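October 25, 2025

Quick one because I have to be out the door in 90 minutes and still haven't packed.

So. The night train thing. People keep asking so here's how it went, in no order.

Booked through Pruvier in the end. Their site logged me out 2 times before it took my card, and the seat map shows the car backwards, so the "quiet end" I picked was next to the bathroom. Ask me how I slept. Fare was 283 one way with the bunk, which sounds like a lot until you price a hotel plus a morning flight. I did the math on the back of a receipt and lost the receipt. Trust me, it was close.

The bunk: shorter than me. Blanket fine. Pillow a joke. Bring your own, or roll up a sweater like I did and wake up with a zipper printed on your cheek.

Earplugs! Bring them. Also a power strip, one outlet for four people is not enough and everybody gets polite and weird about it. The woman across from me had one and was basically the mayor of the compartment by ten o'clock.

Train sat outside Flanau for ages. No announcement, lights off, someone's kid singing down the hall. I kind of loved it? You can't do anything about it, your phone has no signal, so you just lie there. I read 40 pages of a book I've been carrying since spring. Then I dropped it down the gap by the wall and it's still there as far as I know.

Got in early morning, all stiff, and walked to Zübeyde Aksoy's place because I was too cheap for the cab. Uphill teh whole way. Do not do this with a wheeled suitcase. She'd said come any time and I think she meant any time after eight.

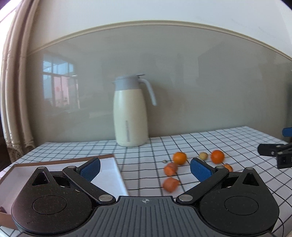 Would I do it again, yes. Going back the same way tonight, bottom bunk this time, other end of the car. A few of you said try the Kandura line next time, cheaper but you change at some awful hour and wait on an open platform. Maybe in summer. Not in October, I like my toes.

Somebody also asked about luggage. There's a rack over the door and space under the lower bunks. Anything bigger than a carry on, get there early or you'll be sleeping with your feet on it.

Ok need to find my other shoe. And buy earplugs, I gave mine away. Will answer comments when I'm home and have definately slept.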